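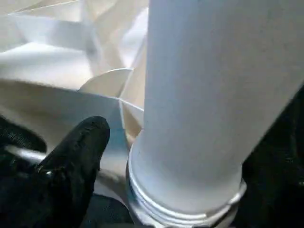

What I learned about flat-pack furniture at the Onow open day

Posted 15 April 2022 in Workshop and Home

In March I went to the open day of Onow in Ernunthorpe. They have their workshop in the old Subramaniam building, behind the bus station, and one time in the year they open the doors for the neighbors. I went for the robots, as everybody did, but I came home with two pages of notes about furniture. My notes are below, in the order in which I would use them at home.

The demonstration which I watched the longest was a robot with two arms working on a white plastic stool, the kind with a square seat and four round legs. It is the sort of stool I have put together in my own kitchen several times without thinking. To see a machine do it slowly makes you notice how many small decisions there are in such a simple job. A young engineer stood next to the table and answered questions, and she was very patient with us.

Turn the seat over before anything else

The stool is built on its head. The seat lies with the underside up and the legs go in from above. I knew this, and still at home I often start with the seat on its side between my knees, which works for one leg and becomes a fight at the third. Put it flat. If the seat is too high for you on the table, put it on the floor and sit down on a low cushion.

Put something under the work

At Onow they had black plastic sheet under the stool. I asked if it was against scratches, and the engineer told me it was mostly so that the white parts are easy to see. This I liked very much. I have lost many white caps on a white tablecloth. Now I keep an old dark towel for light parts, and a light one for dark screws. A towel has one more advantage, a small part does not roll on it.

If you use plastic sheet, tape the corners to the table. Mine from the Kendov garden range is cheap and slides everywhere when it is not taped.

One hand holds, one hand works 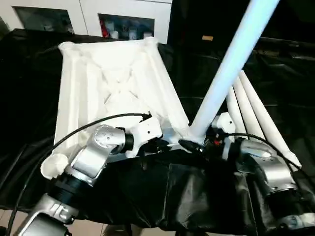
I believe most of us use both hands for the leg and trust the seat to stay where it is. It does not stay. The engineer explained that they spend much time on the question of where the first arm should hold, more than on the movement of the second one. For people I would say it like this: hold the seat near the corner you are working on, with a flat hand, and press down a little. Do not hold the opposite corner. The seat bends in the middle and the hole moves away from you.

When you go to the next corner, move the holding hand as well. I wrote this in my notes with a line under it, and then at home I forgot it at once.

Keep the spare legs apart from the work

Take one leg, leave the others at the side, all with the same end toward you. It saves turning each one around to look for the thread. I put them to the right as I am right-handed. If a child is helping, let the child be the one who hands over the legs - it is a real job and it is done at a good distance from your elbows.

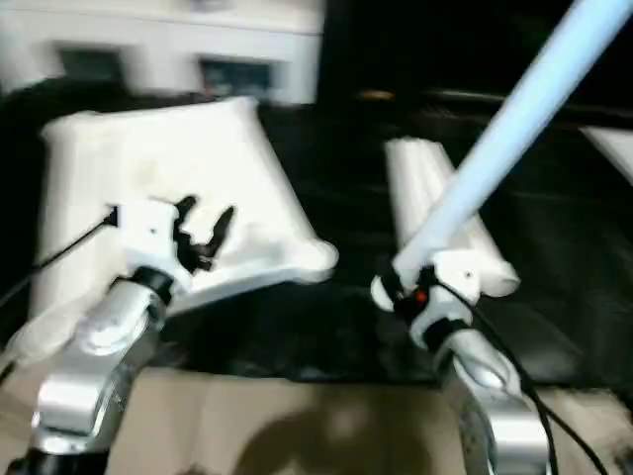 Starting a plastic thread

For me this was the most useful part of the visit, so I write it with more detail.

A plastic thread is easy to damage. In metal you feel when it goes wrong, in plastic it simply becomes harder and you think you need more force. When I asked how a robot knows this, I received a long answer about measuring force, of which I understood maybe half. But the routine was easy to follow, and you can do it by hand:

1. Stand the leg in the corner and look at it from two sides. On many stools the legs lean outward a little, so straight up is not always right. Follow the direction of the corner, not of the wall behind it.

2. Turn the leg backward first, against the screwing direction, very lightly. At one point you feel a small drop. There the two threads meet.

3. From the drop, turn forward with only your fingertips. If it does not go for the first full turn, take it out and begin again. Do not help it.

4. Leave it a little loose and do the same with the others.

5. Only when all four are in, tighten them, going across from corner to corner.

I tried the backward turn the same evening on the lid of a jar, and after that on a garden hose. It is good for everything with a thread. My mother did it all her life with jam jars and never told me it was a method.

If the thread is stiff

Rub a dry piece of soap or a candle end on it. Do not use cooking oil, which becomes sticky after some months and collects dust. If there is a thin line of extra plastic from the factory, take it away with a fingernail or an old toothbrush before you try again. I do not like a knife for this work. 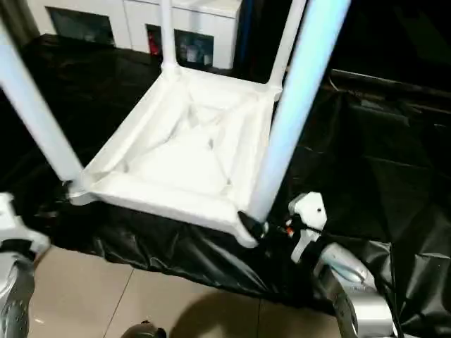 1,000 words

Checking before you sit

While the stool is still upside down, look across the ends of the legs from the side. If one is higher than the others, it is usually a leg that is not screwed to the end. Unscrew this one and start it again. After this turn the stool over, put it on a floor that you know is flat (in my home only the bathroom) and press each corner of the seat in turn. Sit down slowly the first time, with the feet on the floor.

Tighten again after a week of use. I write it in the kitchen calendar, otherwise I never do it.

Some smaller notes from the day

Good light from one side shows the thread better than a lamp directly over the head. Move the table lamp to the left if you work with the right hand.

Tie cables of power tools back over the shoulder or use a hook on the wall. I had an unpleasant moment with a drill cable last winter, and I think about it still.

Slow is not a bad thing. I stood at the stool table for 17 minutes and was ready to be bored, but I was not.

If you want to go next year

Entrance was free and no booking was needed. Bring a notebook, wear closed shoes, and go in the morning when the engineers have still their voice. The coffee is downstairs, next to the coat rack, and the cake with poppy seed was finished before noon.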